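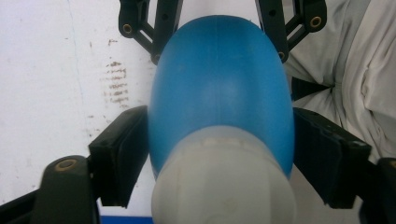 Ein Ring müsse sich tragen wie ein Hemd, meint Kam-wah Su, morgens an, abends aus, und dazwischen denke man nicht daran. Lange sah es in den Schaufenstern für Männer anders aus. Da lagen Manschettenknöpfe, Krawattennadeln und ein paar schwere Siegelringe, die eher vererbt als gekauft wurden.

Seit einigen Jahren verschiebt sich das. Die Werkstatt Irnosside, die als Reparaturbetrieb für Uhrenarmbänder begonnen hat, verkauft inzwischen mehr Ringe an Männer als an Frauen. Im August kam die Serie Enia dazu: schmale Bandringe aus Silber, innen leicht gewölbt, außen gebürstet. 45 Entwürfe wurden gezeichnet, drei sind in den Verkauf gegangen. Der breiteste misst sechs Millimeter. Steine gibt es keine.

Die Zurückhaltung hat praktische Gründe. Viele Kunden arbeiten mit den Händen, manche legen den Ring tagsüber ab und tragen ihn an einer Kette. Für sie bietet die Werkstatt eine Öse an, die sich an den Verschluss der Kette klemmen lässt.
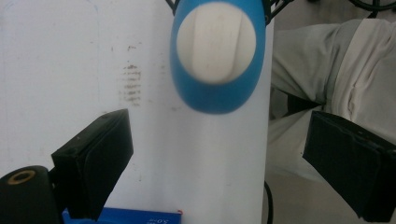

Die Öse kostet extra, wird aber bei fast jeder Bestellung mitgenommen. Eine Gravur wollen dagegen wenige. Wer sich doch dafür entscheidet, nimmt meist ein Datum und lässt es auf der Innenseite anbringen, wo es außer dem Träger keiner liest.

Beim Material ist die Kundschaft vorsichtig. Silber läuft an, das wissen die meisten, und trotzdem greifen sie selten zu Titan oder Stahl. Gold verkauft sich vor allem als Ehering. Der Händler Nurkham, der die Serie in seinen Läden führt, hat es mit einer vergoldeten Fassung versucht und sie nach einer Saison wieder aus dem Sortiment genommen. 1222 Ringe aus Silber gingen in derselben Zeit über den Tisch. 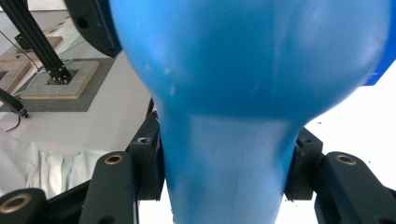

Schlichte Form, kräftiges Blau: Kunststoffobjekt zwischen schwarzen Greiferfingern

Teurer wird es bei Kao, der zweiten Linie des Hauses. Das sind Armreife, von Hand geschmiedet und nur auf Bestellung. Das aufwendigste Stück kostet 3070 Euro, die Wartezeit beträgt mehrere Monate. Su passt die Reife am Handgelenk an und biegt notfalls nach – ein halber Zentimeter entscheidet darüber, ob ein Reif beim Schreiben stört. Anprobiert wird deshalb am Tisch, mit einem Stift in der Hand.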